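Willcombe Electric Riders Club, minutes of the May 2024 meeting

I'm taking the notes again, so you get them my way. We started a bit late while people moved chairs, and Slavica Georgiev ran things from the front with her usual stack of paper.

First up was the battery swap for the two club scooters. The old packs are down to less than half the range they had when we bought them, and the one on the blue scooter won't hold a charge overnight. Slavica had quotes from Lastix and Arellano, both for lithium iron phosphate. Lastix wants 2190 dollars for the pair, fitted. Arellano is cheaper by almost 700, but we'd have to do the fitting ourselves and their warranty doesn't cover the charger. Lots of back and forth on this! I said I'd happily do the wiring, and got some looks (fair enough, after February).

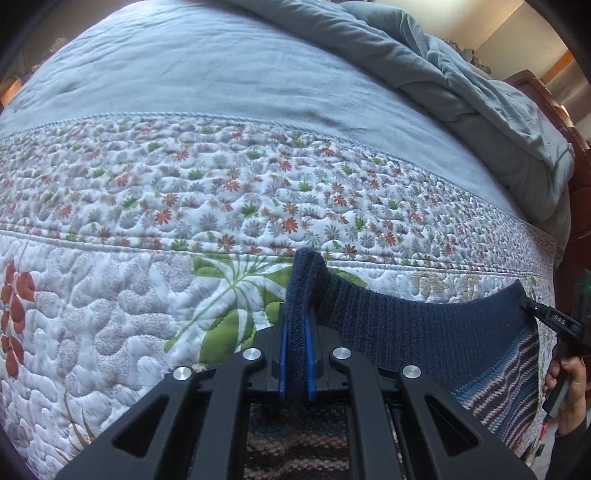
We voted and Lastix won it, with two against. Lumturie Softić asked for it to be noted that she still thinks we're overpaying, so I'm noting it. She also wants the cycle life figure in writing before any money goes out, and everyone liked that idea. Slavica will email them.

Next was the old packs. Skakley will take them for recycling but they want the terminals taped and each pack in its own box. I have boxes. Lumturie has the good tape.

Then charging at the clubhouse. Please stop leaving packs on the charger by the back door when you go home - I found one there twice last month and it made me nervous. From now on nothing charges unless a member is in the building. We all agreed on that one pretty fast.

Dues stay at 20 dollars. Somebody asked about a winter storage talk and Lumturie said she'd do it if she can borrow a projector, so if you have one, call her.

Still open from last time: the meter for testing cells, which I was supposed to price and didn't. I'll have it for the next meeting.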